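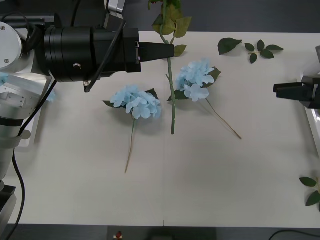
Biris rents artificial flowers for weddings, memorials, showrooms and school events. These are the questions we get most by phone and email. If yours isn't covered, write to us through the contact form and include your event month and the town.

# Frequently Asked Questions

## Booking

**How far ahead should I book?**

For May through October, three to four months is a safe lead. In winter we can often fill an order in two weeks. Peonies and white roses go first every year, so if your design depends on either one, book sooner or be ready to take a second choice.

**Is there a minimum order?**

Yes. The minimum rental is $244 before tax and delivery. Any mix of loose stems, finished centerpieces and larger pieces counts toward it. Vases and stands count too, but candles don't because we sell those outright.

**How many stems do you have?**

The current catalog lists 3,518 stems available to rent. That number changes when we retire old stock, which we do in March, and when new stock comes in later in the spring. The website shows what is free for your date, not the full catalog, so two people looking at different months will see different lists.

**Can I see the flowers before I pay?**

You can visit our showroom in the Turunen building, second floor, between 10 a.m. and 4 p.m. by appointment. Use the side entrance and park in the back lot. If you can't get here, we'll mail a sample box of up to 15 stems. You pay shipping both ways and the sample fee comes off your final bill if you book.

**What deposit do you take?**

Half of the rental cost holds the date. The rest is due two weeks before pickup or delivery. There is also a refundable damage deposit, which we return by the same method you paid with once everything has been checked in.

**Can I change my order after booking?**

You can add items any time, as long as they're free. You can swap or remove items until the balance is due. After that, the order is set and removals aren't refunded.

## Choosing flowers

**Will guests be able to tell they aren't real?**

Some will, if they touch them or lean in close. At normal table distance most people don't ask. Hydrangeas, ranunculus and greenery hold up best to a close look. Lilies and tulips are harder to get right and we keep fewer of them.

**What is the difference between the standard line and the Seno line?**

Standard stems have fabric petals and a plastic-coated stem. Seno stems have a soft coated petal that feels cooler and heavier, and the color varies a little across each bloom. Seno costs more to rent. Many customers use it for the bridal bouquet and standard stems for everything else, and the two can be matched by color if you order both at once.

**Can you match a color swatch?**

We can get near it. Mail us a piece of the fabric or a paint chip — a phone photo isn't reliable because screens shift blues and pinks more than people expect. We'll send back two or three suggestions. We don't dye or paint stems to order.
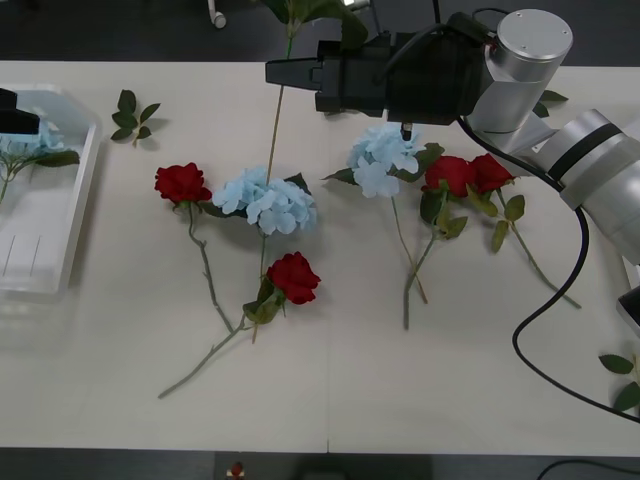

Blue is the color we get asked about most. Pale blues look gray under warm indoor bulbs and much brighter in daylight, so check your sample at the time of day your event will take place. If the room is dim, go one shade deeper than you think you want. Cream and blush have the opposite problem and tend to look yellow by candlelight.

**Can I mix your flowers with fresh ones?**

Yes, with one rule: no rented stem goes in water. The wire inside will rust and the coating will lift. Put fresh stems in a water tube or a separate vase inside the arrangement. Keep lily pollen away from our petals. It doesn't wash out and we charge for it.

**Do the flowers have a scent?**

No, and please don't spray perfume or room scent on them. The oil leaves spots.

## Arranging them yourself

**Do you arrange the flowers or do I?**

Either. Finished pieces come ready to set down. Loose stems come sorted by type and cost less. A printed sheet in each order shows basic layouts for round tables, long tables and arches.

**Can I bend or cut the stems?**

Bend as much as you like. Bend slowly, and support the stem just under the flower head with your other hand. Please don't cut. If a stem is too long for your vase, fold the bottom up on itself. Cut stems are charged at replacement cost.

**A leaf came off. Did I break it?**

Probably not. On most rose and hydrangea stems, the leaves sit on short pegs that push into the main stem, and they come out in handling. Push the peg back in until it stops. If it won't hold, a small dab of floral putty works. Please don't use hot glue, since we can't remove the leaf later for cleaning. Put any leaves you can't place in the small bag that comes with the order and return them with everything else.
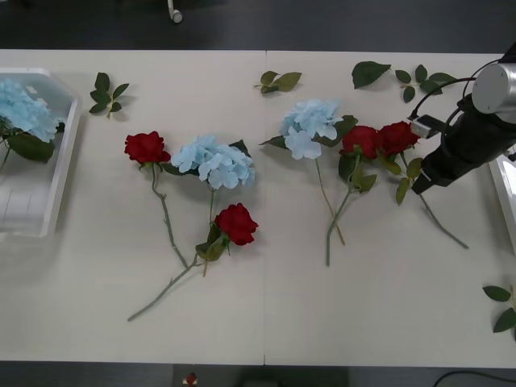
*Pale blue hydrangea in a clear bin, with loose leaf sprigs on the table.*

**The flowers look flat out of the box. What should I do?**

Open the petals with your fingers, starting from the outside. For hydrangeas, hold the stem and fluff the head from below. Deep creases in fabric petals relax with a garment steamer held a foot away for a few seconds. Don't use an iron or a hair dryer on high.

**How long should I allow for setup?**

A person who hasn't done it before needs ten to twenty minutes per loose-stem centerpiece. Finished pieces take a minute or two each to unpack and fluff. Arches take two people and most of a morning.

## Delivery and return

**Where do you deliver?**

We run our own van within the county. Anything farther goes by Beltel freight, door to door, and arrives two days before your event. Someone has to sign for it. We don't leave boxes on porches or with neighbors.

**How long can I keep the flowers?**

The standard rental is five days, counting the day you receive them and the day you send them back. Extra days are billed at a daily rate shown on your invoice. Ask before you keep them longer, because the same stems may be booked again that week.

**How do I pack them for return?**

Use the boxes they came in. Heaviest stems go on the bottom, flower heads at alternating ends, tissue between layers. Take pins, ribbon and tape off first. You don't need to clean anything.

**What counts as damage?**

Wax, wine, pollen, cut stems, scorch marks and missing heads. Loose leaves, bent wires and light dust are normal wear and there's no charge. We'll email a list with prices before taking anything from your deposit, and you have a week to reply.

**Can I buy the flowers after the event?**

Sometimes. Retired stock is sold by the box in March, first come first served, at the showroom only. Current catalog stems aren't for sale.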